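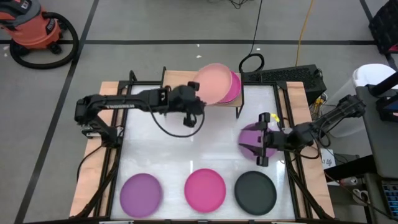
Flurina Fuchs starts every morning on her knees. Before the arms at Clirkis get any power she is down beside the table with a torch in her teeth, running a thumb along each cable from wrist to base and feeling for the flat spots that mean a pinch.

"They talk to you if you let them," she says, and then swears cheerfully at a cable tie.

The plate cell is the oldest one in the workshop and easily the most loved. Two black arms face each other across a frosted white tabletop, one bolted in on the left, the other on the right, with a raised wooden shelf at the far edge for stacking. Plates go up, plates come down, all day long. It sounds dull. I stayed four hours and had to be told to go home!

What makes plates so wonderful, and so maddening, is the rim. A two-finger gripper has to find a thin curved edge, close on it and swing the whole thing upright without letting it twist. Get the finger pads a touch out of line and the plate rolls in the grip like a coin. Amber Van Loon, who came over from Kuster to look after the hardware, has a notebook full of pad settings going back to the first week. She re-squares the fingers every 309 cycles, a number she arrived at by stubbornness, and changes the pads outright at 2000.

The wrist cable is her other favourite subject. It needs enough slack to let the joint turn fully, so it hangs in a loop under the arm, and that loop wants watching. Too long and it drags across the tabletop and nudges a plate. Too short and the connector works loose, always on the last run before lunch. Her rule is to drive the wrist to both ends of its travel, slowly, five times, with one hand on the stop button and her eyes on the plug.

Then comes the part I liked best, the homing check. Each arm reaches out to its mark and holds there for 40 seconds while Flurina reads off the joint angles and Amber grumbles at them. A sagging shoulder shows up here first. In April the right one began to droop, and the two of them had it stripped, shimmed and back on the table by dinnertime – with new colour-coded labels on every connector, Amber's idea.

A second cell, nicknamed Daken, is due in the next bay before winter. The shelf brackets have already arrived and they're the wrong size.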